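I've been reading about military pipe bands and regimental marches for years, but it took a rainy Sunday in Trevcombe to get me properly hooked on the other side of army life: the stores! I mean the people who count blankets, chase up bootlaces and make sure there's a hot meal at the end of a very long road.

The talk was in the old drill hall, and it was given by Duván Cuadros, who spent most of his working life as a supply clerk and has the best memory for paperwork I've ever come across. He talked for two hours without a note. I'd planned to stay for 40 minutes and catch the early bus (I did not catch the early bus).

His favourite story was about a winter exercise where 143 people turned up at a camp laid out for far fewer. The tents were fine and the fuel was fine, but the mugs weren't. So half the unit drank their tea out of mess tins for a fortnight, and he says he still gets letters about it. I love that. You can read a whole shelf of campaign histories and never find a single line about mugs.

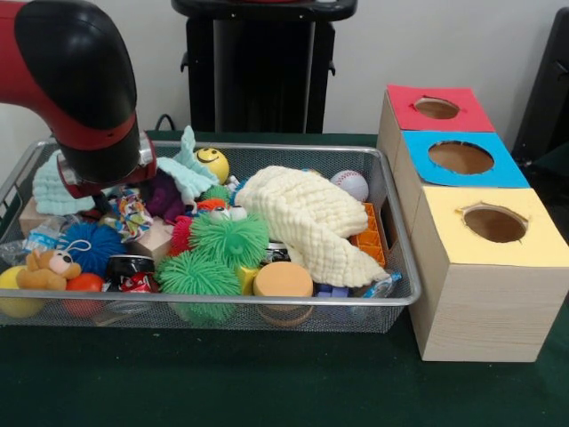
Soft toys, balls and cloths in the wire basket.

He was great on labels too. Every crate got its label on the short end, never the lid, so you could read it once things were stacked. I went home and relabelled the entire garage that same night, all 30 tubs, and I can find the camp stove now!

I've since borrowed Ghiță's book on railway supply from the library, the one with the fold-out maps. It's slow going in the early chapters but the part on grain wagons and changing gauges at the border is brilliant, and I'd happily read another volume of it. If anyone has a copy of the Plalwood depot history they'd lend me, please leave a comment. I'll pay the postage both ways and I'm very careful with spines.

The next talk is in February, on field bakeries. I'm bringing a cushion for the chair.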